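Fuente de fruta en la mesa: ¿qué juntáis y qué no?
Imprimir | Enviar por correo | 5 comentarios | Compartido 40 veces

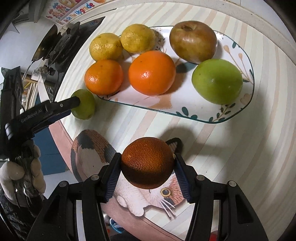

Mi fuente alargada, la del borde verde, con los limones arriba.

**marialosia** escribió:
Hola a todos! Abro hilo porque llevo una temporada dándole vueltas al tema de la fruta en la mesa. La fuente es una Trallorberg que compré en octubre, blanca, alargada y con dibujos de plantas, y me tiene enamorada (me costó 52 euros, no me riñáis). El caso es que pongo ahí los limones, una mandarina, alguna naranja y lo que haya, todo junto, y mi suegra dice que así se me estropea antes. Vosotros cómo lo hacéis? Lo dejáis todo fuera o va a la nevera?

**Warnetti98** escribió:
Preciosa la fuente! Yo los cítricos los dejo fuera si los voy a gastar en la semana – los limones de la nevera me dan menos zumo, o esa impresión tengo. Eso sí, las manzanas las separaría. Sueltan etileno y te maduran lo de al lado. Lo de la derecha es una manzana, no? Esa grande entre rojiza y verdosa.

**marialosia** escribió:
Sí, manzana, de las del puesto de abajo. Y yo que la puse ahí porque me quedaba bien de color al lado de la verde...

**Shivam Dhillon** escribió:
Pues yo no estoy de acuerdo con lo del etileno, o mejor dicho, es verdad pero se exagera muchísimo. A los cítricos les afecta poco. Donde se nota es con plátanos, kiwis, aguacates. En casa tenemos manzanas y naranjas en el mismo cesto toda la vida y jamás hemos tirado nada por eso. Lo que sí miraría son los limones, que el de la derecha tiene unas manchitas marrones y yo ese lo gastaba primero.

**Warnetti98** escribió:
Hombre, jamás jamás... Yo el invierno pasado tiré media bolsa de mandarinas y estaban pegadas a las manzanas. Cada uno que haga lo que quiera, pero separarlas no cuesta nada.

**Shivam Dhillon** escribió:
Y venían en bolsa? Porque entonces yo le echaría la culpa a la bolsa, que ahí dentro se cuece todo. Una mandarina tocada y en dos días tienes moho en las de al lado.

**yu_cocinillas** escribió:
Buenas, me meto. A mí lo que me ha llamado la atención es la naranja oscura, la del primer plano. Es sanguina? Tiene la piel como marrón rojiza y muy brillante. Las sanguinas que compro yo tienen la piel bastante más clara, con alguna mancha y ya. Si es de variedad rara dime cuál, que las busco para ensalada con hinojo!

**marialosia** escribió:
Pues me las vendieron sin cartelito, en un surtido, así que ni idea. Cuando la abra lo cuento. Y la verde pequeñita que está fuera de la fuente tampoco sé dónde ponerla, que rueda.

**yu_cocinillas** escribió:
Un bol pequeño al lado y listo. Yo tengo uno de Losia para las cosas sueltas y va fenomenal, le caben los ajos y todo (los ajos con la fruta no, eh, que ya me veo venir a Warnetti).

**Warnetti98** escribió:
Jajaja, no digo nada. Bueno sí, los ajos aparte!

Última respuesta: 12/26/23
Imprimir este hilo | Enviar a un amigo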